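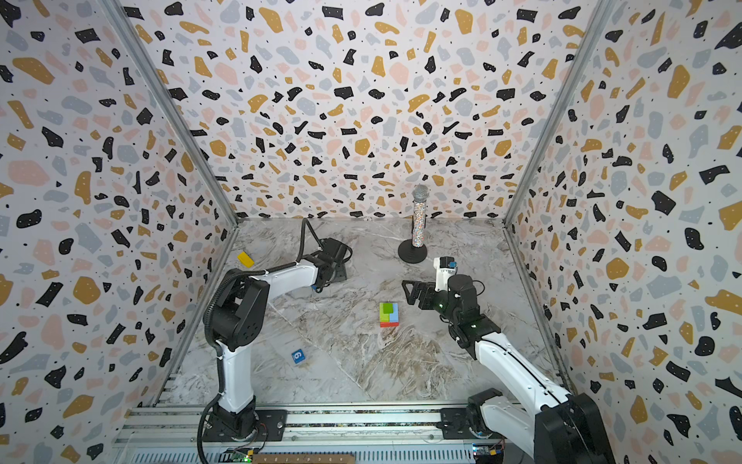 Two arms, one speckled booth, and the colored block stack in the middle.

Come build with us this fall!

Hi! I run the Durrani robotics club, and we need people. We have two white robot arms, a booth with walls that look like a fancy bathroom counter, and a project called Bimum that is getting bigger than the handful of us can manage – so I'm looking for new club members who'd like to work on it through the school year.

Bimum is our try at getting both arms to share a job. One holds a thing, the other does something to it, and then they swap. I've been hooked on it since spring (my roommate has heard enough about wrist angles for one lifetime). We have logged 3,593 practice runs so far, most of them with blocks, and I'd love for you to add to that pile!

You don't need to know how to code. Really. We need people who'll drive the arms, people who'll set up the floor with blocks and odds and ends between runs, people who like wiring, and at least one person who enjoys tidy spreadsheets. If you already write Python, great, I have a list of bugs with your name on it.

We meet on the second floor of the Ututov building, evenings, two hours at a time. Come to one meeting a week if you can. There's no pay, sorry, but dues are covered for new members and there is usually pizza. You have to be at least 14, and if you're under 18 we need a signed form from a parent before you touch the controls.

The big goal is the Prorkik Open, where student teams run their arms in front of judges. Last time we scored 82 and I was thrilled, and I still think we lost points on the handoff. The travel fund needs around $3,000, so if you're good at bake sales, please also apply – I mean it.

To sign up, leave a note at the Ututov front desk by 25/09/2025 with your name, your email, which evenings work, and one thing you've built or taken apart. Broken toasters count.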